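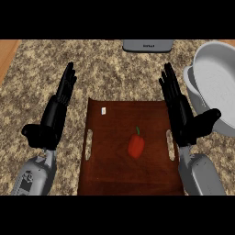 From: Grigoris Vrettos
To: film society list
Subject: Re: Friday screening, subtitles and the shorter version

Hello all,

Seon-mi Woo wrote:
> Does anyone know which version of Gellow we are getting on Friday?
> I saw it in Tromell with the long wedding part, and my cousin says
> it was removed for the release here. Also, are there subtitles for
> the songs? Last time there were none and I was quite lost.

I have asked the distributor and I can answer most of this.

We receive the shorter version. It is 23 minutes less than the one Seon-mi saw. The wedding is still in the film, but the second dance is gone and also the talk between the two brothers at the station. For me this is a pity, as the brother's decision at the end comes a little suddenly without it. The director has agreed to this cut, so I don't think we can ask for another one.

The songs have subtitles this time. I watched the first half hour to check, and they are correct, only a bit fast in the opening number.

About the money: the hire fee is 2,000 for one showing. In August we took 2,381 at the door, so with a similar audience we are safe. If we want a second showing on the same evening the fee goes up to 3,588, and I would not risk it. Rima Dabbas thinks otherwise, and I leave it to her to write her reasons.

One more question, to Hugo Hoarau: do you still have the long cable for the hall in Vusesholm? The short one does not reach the projector if we put the extra rows.

Doors open at half past six and the film starts at seven. Please tell me before Thursday evening if you want seats kept together.

With kind regards,
Grigoris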